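Tips for working next to the arm - kitchen bench, Aldale

These are the notes we keep for people starting on the kitchen bench. The arm opens and shuts drawers, shifts crockery and handles packets, and the rest is still ours: laying out, checking, putting right and writing up. Most of the tips came from someone getting it wrong first. Add your own at the bottom and put your name to it.

## Before the first run

Wipe the counter and let it dry. Marble shows smears under the lights, and the arm's camera copes badly with them. Use a barely damp cloth, then a dry one. No spray anywhere near the joints.

Set out the boards before the small things. A board moved late drags everything round it, and you end up doing the whole bench twice.

Look along the cables from the arm to wherever they leave the counter. If one has crept under a board, lift the board. Don't pull the cable.

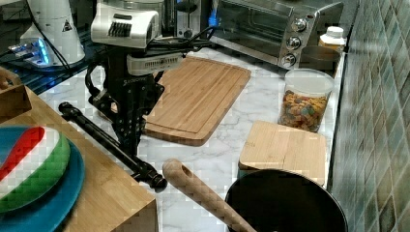 Put lids on anything that spills. Cereal is the worst, as one tipped tub will keep you busy for 20 minutes and there will still be a piece in the drawer runner a month later. Press the lid down all the way round with your thumb.

Turn off what you aren't using at the wall. The arm doesn't know a hot oven from a cold one, and it will go where it has been told to go.

## Drawers

We had two people opening and shutting drawers by hand for testing before the arm came. In January they logged 1,160 pulls between them. The arm did 1,383 in the month after, and the two people went on to setting up and checking, so the job got less tiring on the wrists and more tiring on the eyes. Plan your breaks round that. Look at something far away for a bit.

- Keep the runners clean. A soft toothbrush is better than a cloth, and it gets into the corners.
- Rub a little candle wax on bamboo edges that squeak. Buff it off or it collects dust.
- Check the handle screws at the start of each shift. A quarter turn is usually enough. If you find yourself doing it every day, the hole has gone soft and wants a matchstick and some wood glue.
- Put only light crockery in the drawer. One small bowl is plenty.
- If the drawer jams, stop the arm first, then free it. Never hold the drawer and reach for the button.

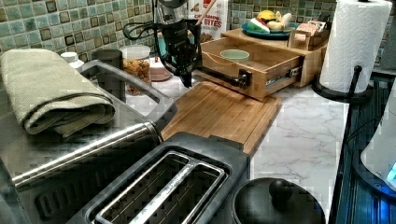 Nadiia Panasiuk read the first draft of this and wrote back that the last point ought to be at the very top in large letters. She also thinks the people who used to do the pulls by hand are the best at hearing when a runner is about to go, and that we should ask them before ordering new ones from Hladun. Fair on both counts. I've left the order as it was but put the jam rule on a card by the stop button as well.

## Sharing the bench

The change most people notice is the waiting. By hand you set your own pace. With the arm you set up, stand back, watch, then step in again, and it can feel like doing nothing. It isn't, but the shift goes better if you have something small to do that leaves your eyes free. Folding towels is good. Reading your phone is not.

Say out loud when you are reaching in, even if you think you are alone. Qiuyue Cui started this and we all do it now.

Tie back long hair, push up loose sleeves, take off lanyards. Keep your mug on the side table.

Agree who has the stop button before you start. One person has it, and hands it over by name.
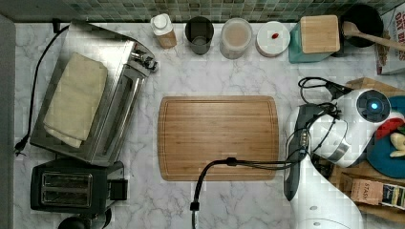
## Utensils and long things

Anything with a long handle needs a thought. Spoons left in pots are handy for us, but the handle sticks out further than you expect from the arm's side. Turn handles towards the wall unless the run calls for something else.

Oil wooden handles once a fortnight with food-safe oil, and leave them overnight. A freshly oiled spoon is slippery for people and worse for a gripper.

Tips on fingers and rods wear down. Skindeo rates the ones we buy at 3,000 grips, and I change them sooner if the surface looks shiny. Write the date on masking tape and stick it to the box, not on the part.
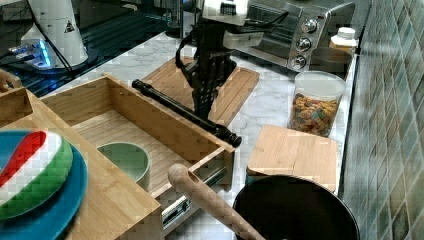

Clearance is the other thing to learn, and it takes new people a week or so to get an eye for it. The arm itself is easy to keep track of, so everyone watches that and forgets what it is carrying. When the gripper has a long rod in it, as it does here, the rubber-tipped end can hang out past the corner of the drawer, well away from the arm. Judge your distance from that end. Keep your fingers on the far side of the unit if you must steady something, and take them away before the next move.

## End of shift

1. Park the arm and wait for it to settle.
2. Empty the drawer and leave it open a finger's width so the wood can air.
3. Wash bamboo boards by hand, stand them on edge, and don't stack them wet.
4. Write down anything you had to put right by hand. Short is fine: "bowl slid, moved back". Vollent read these and they do change things.
5. Crumbs last, then the floor.

## Added since

Keep a spare towel at each end of the bench. - Hryhorii Lytvynenko

Silicone dots under the boards stop them creeping. The clear ones, the coloured ones mark. - Uliana Mykhailiuk

Marta Zinchenko has the key to the parts cupboard until the spare is cut.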